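The Year I Gave Up on the Big Dictionary

I have been learning Norwegian for three years now, and I want to write down how it has gone, partly because a few of you have asked and partly because my sister says I only ever talk about it at dinner, when people can't get away.

It began with a holiday. We spent two weeks in August in a rented house near a village so small that the shop was also the post office and, on certain mornings, the place you went for a haircut. I came home knowing how to say thank you and how to ask for a bag, and I felt terribly pleased with myself. Then I bought the dictionary. It has well over 1000 pages and weighs about as much as a decent Christmas pudding, and I was quite sure that if I learned 8 words from it every evening I would be fluent by the following summer.

Well, I wasn't! I had lots of words for things to do with boats and I couldn't tell anyone what I'd had for breakfast. I'd started at A, you see, and when the words got dull I would skip about and land on something lovely like the word for the lee side of an island, and write that one down instead.

What changed things was Aslak Torvik, who teaches the evening class above the library. Aslak is a patient man with a very dry way of speaking, and in my first week he asked me to tell the group about my morning. I managed to say that I had a morning. He nodded as if this was a perfectly good start, and then he asked me what was in it. We went on like that for a while, him asking and me scraping about for something to answer with, and by the end of the lesson I had coffee, toast, rain and a late bus. I have hardly opened the dictionary since.

He gave each of us a list of 500 words, the plain everyday ones, and told us to wear them out. So I did. I muttered them while washing up and I muttered them in the queue at the chemist. I wrote a diary, which for the first couple of months was the dullest diary ever kept (It is cold. I have a coat. The coat is blue. It is cold.), but I still have it and I'm oddly fond of it. By the spring I was complaining about the neighbours' hedge in it, with adjectives and everything.

There are 16 of us in the class now and we are a mixed bunch. Thoa Triệu is miles ahead of the rest of us and very kind about it. She reads crime novels in Norwegian and lends them to me when she's finished, and I get through them at a page or two a night with a pencil in my hand. Thoa's advice, which I pass on to you, is to read straight past any word you don't know until you've met it three times. I found that terribly hard to begin with — I like to have things settled — but it does mean you find out who was murdered before you're drawing your pension.

I do most of my homework in the kitchen after supper, when the plates are cleared and the radio is off. I like a wooden table for it. I've had the desk in the spare room for years and never written a good sentence there in any language. 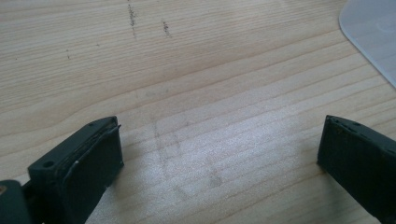
Pale wood and a bit of shine, my favourite sort of surface for homework.

The listening is still my weak point, I'm afraid. I can follow Aslak because he slows down for us, and I can follow the news if I already know the news. Put me in front of a programme where two people are laughing over each other and I'm lost within a sentence. Siv Söderlund, who is Swedish and joined the class for the company, says she has the opposite trouble, as she understands nearly all of it and then answers in Swedish without noticing. We sit together now and between us we make one fairly capable person.

We are hoping to go back this August, to the same house if we can get it. I've already written to the owner, Sverre Solheim, in Norwegian, four whole paragraphs, and I only asked Thoa to look at one of them. He wrote back in Norwegian too! He says the shop has a new counter and the haircuts have stopped, and there was one word in his last line I didn't know. I've met it once now, so that's two more to go.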